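How Does a Town Choose Its Mayor?
by Morenike Babalola

Maybe your town has a mayor. The mayor leads the meetings where people decide about parks, roads and the library. But who gives the mayor this job? In many towns, it is the people who live there. They do it with an election.

First, some persons say, "I would like to be mayor." We call them candidates. In the town of Skamen there were 3 candidates last time. Each one had to collect 269 names of neighbors who agreed that he or she may try.

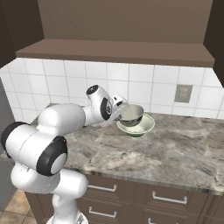

After this comes the campaign. The candidates knock on doors, print posters and answer questions. One of them, Réjean Dhillon, promised a new bridge for bicycles. A promise is easy to make, so voters like to ask, "And how will you pay for it?"

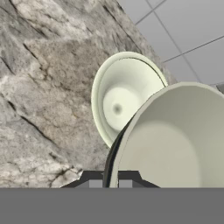

Reading time: 3 minutes

On election day, every voter receives a paper called a ballot. The voter goes alone behind a small curtain and makes a mark next to one name. Then the ballot is folded and put in a box. Your vote is secret. Your boss, your teacher and even your grandmother may not look at it!

In the evening the boxes are opened and the ballots are counted. In Skamen the winner got 3,674 votes. If two candidates are very close, the ballots can be counted again.

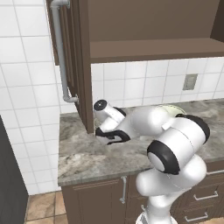

White robotic arm at a marble kitchen counter

Children cannot vote yet, but you can write a letter to your mayor. Tell what you would like to change on your street, and ask for an answer.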